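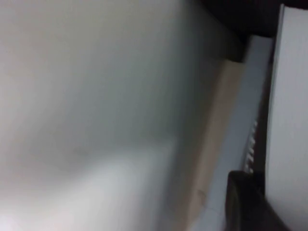 Home Topics Ask Unanswered Members Log in

Paperback covers curling in a ground floor apartment

Posted by tallgrass_m, March 17, 2022

I moved into a ground floor apartment in Huerta last October. It's 700 square feet with one outside wall in the room where I keep my books. Over the winter the covers on a lot of my paperbacks started to curl away from the pages. The hardcovers look fine so far, except that one dust jacket has gone wavy along the bottom.

The shelf is against the outside wall. The heat is electric baseboard, and the nearest heater is on the same wall, to the left of the shelf. I don't see any mold and nothing smells musty. The landlord says the building has never had a water problem.

I bought a cheap humidity gauge and it reads 44 percent in the middle of the room in the afternoon. From what I've read that is a normal number, so I don't understand why the covers are moving. Do I need a dehumidifier? I've been looking at the small Stornurus one, but I don't want to spend the money if it won't help. I'd also like to know if the curled ones can be flattened. Most of them aren't worth much but a few are out of print. 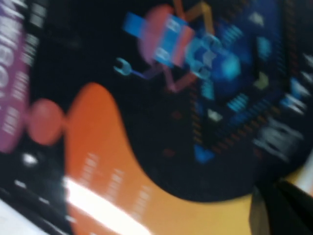

pagecount

44 percent is fine and you don't need a dehumidifier. The number in the middle of the room doesn't tell you what is going on at the shelf, though. Put the gauge on the shelf itself, behind the books if there is space, and leave it overnight. Check it first thing in the morning before the heat has been on for long. An outside wall gets cold at night and the air next to it is damper than the rest of the room. Then the baseboard comes on and dries it out again. Glossy covers are coated on one side only, so the plain side takes up moisture and gives it off while the coated side stays the same. That is what makes them curl.

Move the shelf to an inside wall if you can. If you can't, pull it out 3 inches so air can get behind it, and leave a gap at the back of each shelf too. Don't push the books all the way in.

For the curled ones, stack them flat with the spines alternating, put a board on top, and put something heavy on the board. Leave them for 2 weeks. Don't use an iron. I tried it on an old cookbook and the coating came off on the cloth.
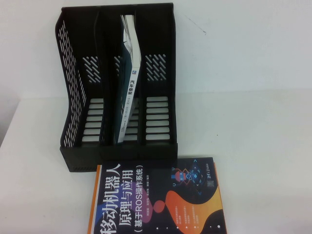

Also look at how tightly the shelf is packed. Books that lean will bend no matter what the air is doing. They should stand straight and hold each other up, but you should be able to take one out without pulling on the top of the spine. If a shelf is half full, use a bookend or lay the last few flat. Large floppy paperbacks are better off flat all the time.

You may not get the out of print ones perfectly flat. Mine improved a lot and then curled back a little in the summer.

Bala92

I have the Stornurus and it's ok but loud. I wouldn't run it in a bedroom.

tallgrass_m

Thanks. I put the gauge behind the books last night and it was a good bit higher this morning than in the middle of the room. I'm going to move the shelf to the hall side this weekend and start pressing the worst ones. I'll hold off on the dehumidifier.

Related
Removing price stickers from dust jackets
Baseboard heater clicks when it cools down
Best place to put a humidity gauge
Illex shelf brackets in plaster walls
Musty smell in a closet with no visible mold
Shipping paperbacks without bending the corners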